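Brerix 双臂采集台使用手册 第四章 录制整理类任务的示范数据

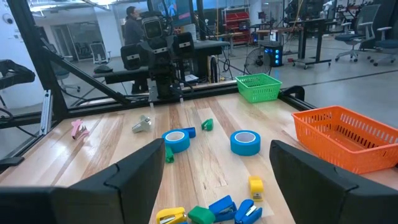

上一章我们把两条手臂都校准好了,这一章开始正式录数据。先说句心里话:我第一次录的时候特别着急,一口气录完才发现腕部相机的曝光没锁,整批全得重来。所以下面的步骤看着啰嗦,还是请您按顺序走一遍!

本章用的任务是“把订书机收进篮子”,任务名统一写 Wumow,后面训练脚本会按这个名字找文件夹。

4.1 开始之前

1. 打开 Brusari 录制软件,确认各路相机画面都在刷新。画面卡住的话,先重插对应的线,再点“重新扫描”。
2. 锁定曝光和白平衡。木质台面会反光,顶灯一照就是一条条亮带,自动曝光很容易跟着忽明忽暗。
3. 把订书机散着放到台面上,颜色混着来,有的躺倒,有的立着,挨在一起也没关系。我自己喜欢再放两卷蓝色胶带当干扰物,模型得学会不去碰它们。
4. 摆好绿色和橙色两个网格篮,篮口朝上,里面清空。

注意:篮子的位置每录 18 条就挪一挪,幅度不用大。我以前偷懒一直不动,结果模型把位置背下来了,篮子一偏它就往桌上扔。

4.2 录制一条示范

1. 双臂回到起始位,夹爪张开,从腕部相机里应该能从两指之间看到台面。
2. 踩一下踏板,听到提示音再动。
3. 每次只夹一个订书机,夹稳后抬高,越过篮沿再松开。
4. 夹空了别慌,退回来重新夹就行,这种“补救”动作很有用,请保留(我一开始全删了,后来后悔得不行)。
5. 台面上的订书机都收完后,双臂回起始位,再踩一下踏板结束。

小心:录制过程中请不要把手伸进台面范围。需要扶正物品时,先按暂停键,等两条手臂都停住再伸手。

4.3 检查和保存

1. 回放刚录的这条,重点看夹爪闭合的那几下,画面和动作要对得上。
2. 没问题就点“保存”,有碰撞或者丢帧就点“作废”,原因随手填两个字也好。
3. 攒够 104 条后先试训一次,看看趋势,别闷头录到底。

说明:单一篮子的版本,我一般录到 1,000 条;两个篮子都用、还要按颜色分的版本,建议录到 2,000 条。录完用 Tiwari 工具打包,打包时别关录制软件,否则索引文件写不全,得再来一遍。

打包报错的处理办法见附录乙。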